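OK so the Bekex news. I've had four people text me about it since lunch, so I'm just going to put everything in one place and then go make dinner.

1/ Kuo-hua Ho is out as chief operating officer and in as chief executive. Announced Thursday, effective in August. The current boss moves up to chair, which at Bekex has always meant "keeps the big office and still comes to the Monday call."

2/ For anyone who doesn't follow warehouse-equipment companies for fun (fair!), Bekex makes the shelving and conveyor stuff that a lot of mid-size retailers use. 2937 employees as of the last annual report. Not huge, but if you've ordered a lamp online in the Midwest there's a decent chance it rolled over one of their belts.

3/ I worked there for six years, in planning, mostly out of the Skendusside site. So I'm not neutral. I liked the place. I also left, so make of that what you will.

4/ Ho came over when they bought Skullance, and everybody figured he'd stay 18 months, collect the second half of his payout and go sail a boat. He didn't! He took over the service side, the part of the company no one on the top floor wanted, and that's where most of the profit has come from lately.

5/ Small story. My second winter there we had a parts shortage that was 100% my team's fault. I got called up to explain it, and I'd made this awful deck with about 80 slides. He let me get through two of them and then asked which customers were going to be mad and whether anyone had phoned them yet. We hadn't. We spent the rest of the meeting phoning them.

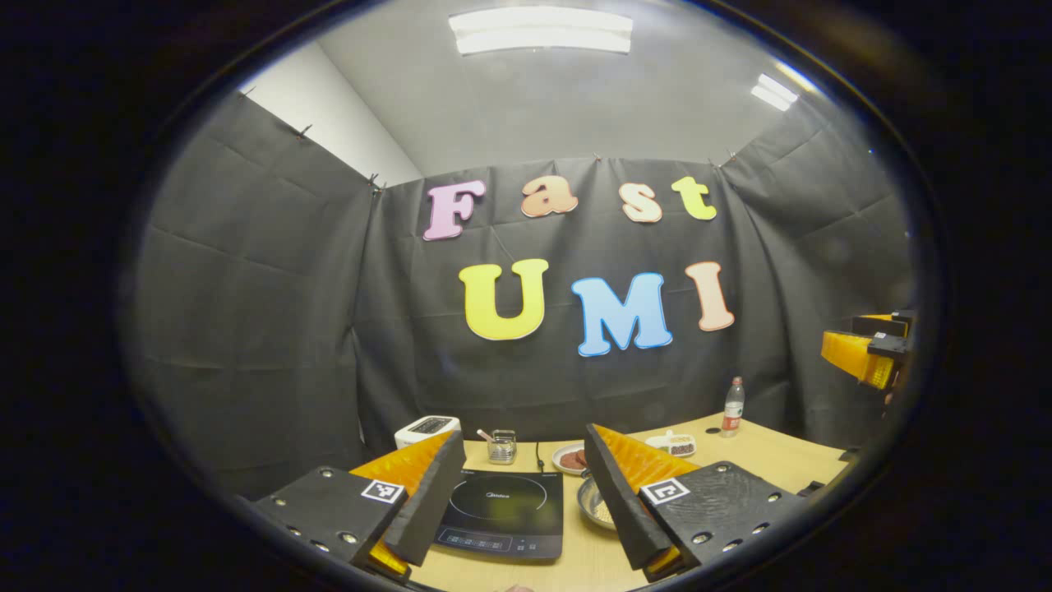

Fast UMI, in colorful letters on black.

6/ Back to the announcement. The bit people are skipping is in the second-to-last paragraph: the heads of sales and service both report straight to Ho now, and the group president job just... goes away. That's a whole layer. If you've ever tried to get a price change approved at Bekex you are pouring yourself a drink right now.

7/ It also means Charbonneau finally gets folded in. They bought Charbonneau ages ago and have been running it like a cousin who lives in the garage - separate payroll, separate email, even separate holiday calendar. I once booked a training day on what was a day off for half the room. They were very nice about it.

8/ What I'd worry about if I still had shares (I don't, sold them to fix a roof): who runs operations? The release says a search is "under way," and Ho keeps both jobs until it's done. Two big jobs through the fall rush is a lot for anyone. The last time they did a search like that it dragged on past Christmas.

9/ A couple of you asked if this means layoffs. I don't know, and I wouldn't post it if I did. Nothing in the release mentions headcount. When the group president's office closes, those folks will need somewhere to land, and my guess is most of them end up in service, where they've been short on people forever.

10/ And to the person who asked if I'd go back: my old desk was next to the loading door. In January. No.

11/ One correction on number 4 before somebody from the old team yells at me - he took over service the spring AFTER the Skullance deal closed, and there was an interim guy in between. Sorry, interim guy. You ran a good meeting.

12/ If they name someone for the operations job I'll add it to this thread. Going to go burn some onions now.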